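Brurano Obituary Notices – README

By Liliana Sartori, September

Hi! I put this little set together because I kept losing track of my own family. It holds death notices and funeral cards from Brurano and Plistia, typed up by me, mostly at night with too much coffee. There are 40 notices from each town, one plain text file apiece.

Every file has 4 fields: name, birthplace, burial place, and the notice itself. I left the old spellings alone – yes, even the three ways people wrote Magagula!
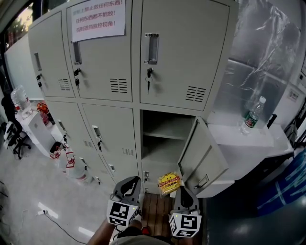 Gray metal lockers, keys in the doors.

Survivors' names are taken out if they might still be living. If you spot a cousin I got wrong (it happens), write to me and I'll fix it in the next version. Please don't use the set for mailing lists.

Related items
- Wosa parish burials, index
- Plistia headstone readings
- Magagula family letters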